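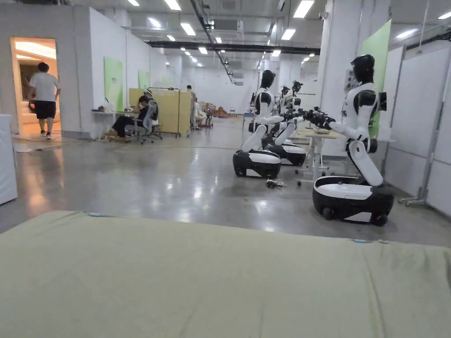 Grotness FG-77 Finger Kit for Handheld and Arm-Mounted Grippers

Safety and service notice, replacement part information
Notice issued Mon 15 January

Part: finger pair, curved, with pads and screws
Fits: Grotness handheld gripper and Grotness arm-mounted gripper, all body revisions
Status: revision A withdrawn, revision B shipping
Supplied by: Navickas Tool Supply, Woltville

Product summary

The FG-77 is the standard finger pair for cloth handling with Grotness grippers. It is used for folding, hanging, spreading and two-point lifting of garments and household textiles. The same pair fits the handheld body and the arm-mounted body, so a motion recorded by hand can be repeated on the robot with the same contact geometry.

Revision A has a known fault. Under a sustained side load, the pad carrier can creep on its seat and leave the finger partly open while the controller reports it closed. Cloth then slips out of one side of the grip. In a small number of cases the finger closed again suddenly once the load came off, which presents a pinch hazard to anyone handling the material at the time.

Description of the fault

The fault was first reported from the textile handling floor at Gistdale. An operator was holding a sheet by 2 corners with a pair of handheld units. One corner released with no change in trigger position. When the operator reached in to recover the corner, the finger snapped shut on the glove. There was no injury. The unit was taken out of service and returned.

Inspection of the returned unit showed wear on the carrier seat and loss of preload on the retaining screws. The position sensor reads the drive link and does not read the fingertip, so neither the unit nor the logging software had any record of the opening. The same result was later produced on the bench with a hanging load of damp toweling.

The load case that matters is a wide piece of fabric held by its top corners and pulled taut between them. Tension in the top edge acts inward on both fingers, across the direction in which they close. Folding on a table puts very little side load on the pads, and the fault has not been reproduced in that use. 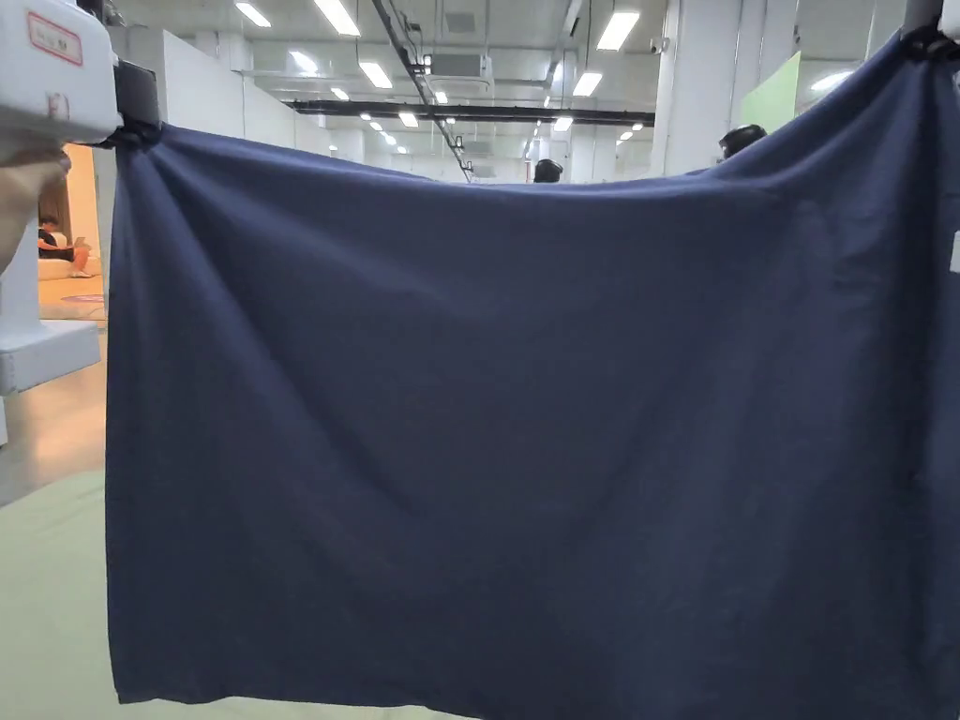 Can revision A fingers still be used for hanging or lifting cloth?
Revision A must not be used for any two-point hold, by hand or on an arm. It may be used for flat folding on a table until the replacement kit is fitted, provided the daily check below is carried out and passed.

Daily check for revision A

1. Power the gripper down and wait for the status light to go out.
2. Close the fingers by hand. Look at the seam between them against a light background. The gap must be even from tip to root.
3. Press each fingertip sideways with a thumb. Any movement you can feel is a failure.
4. Check each screw head with the supplied driver. Do not add thread compound.
5. Tag and remove any unit that fails. Do not retighten it and return it to work.

On arm-mounted grippers, the arm must be in a protective stop before step 2. A software pause is not enough. The arm holds torque during a pause and can resume on a network command.

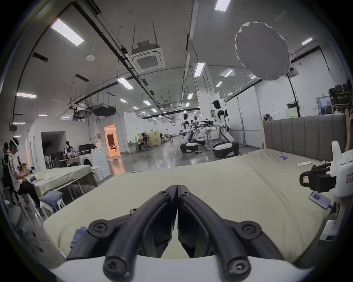 A unit that passes in the morning can fail later in the day. The bench unit passed all of the above and began to creep after around 4 hours of repeated lifting. The check reduces risk in table work only and is not a substitute for the new part.

Changes in revision B

Carrier seat now keyed to the finger body
Retaining screws one size larger, with captive washers
Fingertip position switch added, wired through the existing connector
Firmware stops the drive if fingertip and drive link disagree

The firmware must be installed before the fingers. With old firmware the switch is ignored and the gripper will run with no warning. Recordings made with revision A remain valid for table tasks. Recordings of hanging or lifting should be reviewed for slips that were logged as closed grips.

Ordering

FG-77-B, finger pair with screws and driver
FG-77-BP, pads only, for revision B
Order code for free exchange: 1991

Exchange is free for all revision A fingers, in any condition. Return both fingers of a pair together. Single fingers are not supplied, and mixed pairs must not be fitted. Exchange under this notice stays open through April. After that, revision B is available at list price from the Navickas counter in Woltville or by mail.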